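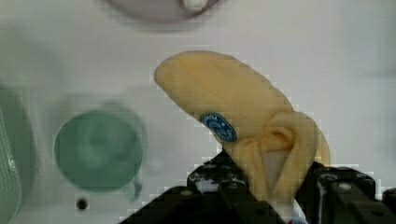
Hotcombe Fruit Share: Frequently Asked Questions

Last updated Aug 26, 2026

Ekua Darko answers the inbox. Nii Atinga answers the phone, when he can find it. Between them they have been asked most of what follows, several times, often by the same person. Please read this page before you write.

What is the Fruit Share?

You pay a monthly fee and once a week you collect a box of fruit from us in Hotcombe. The box holds whatever was good and fairly priced that week. You don't choose what goes in it. If you would like to choose, there is a supermarket on Odoi Street with excellent parking.

How do I join?

Fill in the form at the front desk or print it from the Join page. We have room for 213 households and we are usually full, so you will probably go on the waiting list first. The list moves fastest in September, when people who signed up in the spring admit to themselves that they don't like plums.

Can I move up the waiting list?

No. Ekua has been offered jam. She kept the jam.

When and where do I collect?

Thursday, from 3 p.m. until 7 p.m., at the side door of the Grirnasum building. The front door leads to a dance studio, and they have asked us to mention it. Bring your own bag. The boxes stay with us, including the nice ones.

What happens if I forget to collect?

We hold your fruit until noon on Friday. After that it goes to the free table by the door and becomes the property of whoever walks past. We don't give refunds for forgotten fruit, and we don't save you "just the mango."

Can a friend pick up for me?

Yes, if they know your name and your box size. You would be surprised how often they know only one of these.

What sizes are there?

Small, which suits one or two people. Large, which suits a family or one person with a juicer. There is no medium. We tried a medium for a season and everyone who had it thought the other two were getting a better deal.

My bananas are green. When will they be ready?

Leave them on the counter, out of the bag, and look at them again in a few days. To hurry them along, put them in a paper bag with an apple and fold the top over. To slow them down, keep them away from the apple and hope.

My bananas are brown. Is that your fault?

If they were brown on Thursday evening, yes, and please tell us. If they were brown the following Wednesday, we consider the matter closed. Brown spots are fine to eat and sweeter than you'd expect. Fully brown ones should be peeled, sliced and frozen for smoothies, or made into the loaf everybody makes.

Can I keep bananas in the fridge?

Once they're ripe, yes. The peel will go an alarming color while the inside stays good for several more days. Don't put green ones in there, as they tend to sulk and never ripen properly afterward.

Do I have to take the little stickers off?

Before you compost the peel, yes please. Most fruit stickers are plastic or have plastic in them, and they come through a compost heap looking just as fresh as they went in. Nii has been picking them out of his tomato bed for years. The number printed on the sticker is a code for the checkout, and it mainly tells the cashier what kind of fruit you're holding. We can't tell you anything secret about it.

Do I need to wash everything?

Rinse it under cold running water before you eat or cut it. That includes melons and oranges, because the knife goes through the outside on its way to the inside. Skip the soap. Wash berries right before you eat them, or they'll grow a fur coat overnight.

Where does the fruit come from?

Apples, pears, plums and berries come from growers in the Atton valley when they're in season. Bananas, citrus and anything else that would laugh at our winters come through a wholesaler. We write the source of each fruit on the chalkboard at pickup. The chalkboard is occasionally a week behind.

Is it all organic?

Some of it. The chalkboard says which. We buy organic when the price isn't ridiculous, and the definition of ridiculous is settled by Ekua and Nii in the van.

I'm allergic to kiwi. Can you leave it out?

Yes. Write it on your form and we'll swap in something else. We do this for allergies only. "Allergic to pears, emotionally" has been tried.

Something in my box was moldy. What now?

Sorry about that. Send an email by Friday night and we'll add a replacement to your next box. You don't need to bring the moldy item back. Please, really, don't bring it back.

Can I pause my share for a vacation?

Yes, with a week's notice, for up to four weeks a year. Your place is safe while you're gone. Lend your box to a neighbor if you prefer, though some members have found it hard to get it back.

How do I cancel?

Email us before the first of the month. We'll ask why, once, and then leave you alone.

Do you deliver?

We don't. The van is old and has strong views about hills. If you can't get to us because of illness or a disability, tell us anyway, and we'll try to match you with a member who drives past your street.

Can I bring in fruit from my own tree?

We'd love it, up to a point, and that point is usually the third bucket of crab apples. Put them on the free table with a note saying what they are. Anything unlabeled and small and red makes people nervous.

What happens to the leftovers?

They go on the free table. The really sad ones go to a member who keeps pigs. We're told the pigs are very pleased and have never once asked about the chalkboard.

My question isn't here.

Email is best. Phone messages are checked on pickup day, before the doors open, with a pencil that may or may not be sharp.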